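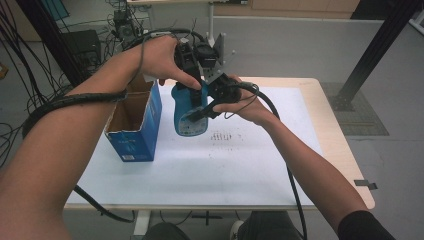
We hired the Hevelari hand-held gripper from Lorirent for the whole of March, at 50 a day, to collect picking data for a packing job. It is a two-finger tool you hold yourself, with a trigger housing for the right hand. My colleague Braulio Solís prefers to steady the top with his left hand as well, as with the blue bottle held near the neck to the right of the open box, and after a long session I do the same. The tool is not heavy, but it is top-heavy.

**Grip.** Good on bottles. The fingers close evenly and the trigger has a clear stop. We did 3000 picks and had to retighten the screws on the mounting plate 4 times. A dab of threadlock should be standard.

**Cable.** My main complaint. It is thick and stiff, and it wants to swing out to the right over the table. Thinner wires come off the top too. We ended up looping slack round the forearm, which works but gets annoying. The Cestelley we had last year had a lighter lead.

**Camera.** The view from the tool is sharp further back and softer close to. Large items fill most of the picture, so plan your table layout with that in mind.
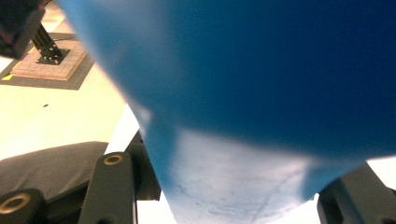
*View from the gripper: blue object between the two sides, board and post behind.*

**Software.** Roy, the bundled recorder, saves in batches of 1000 picks. It crashed once and lost nothing.

**Verdict.** Worth hiring for a month. I would not buy one until the cable is changed.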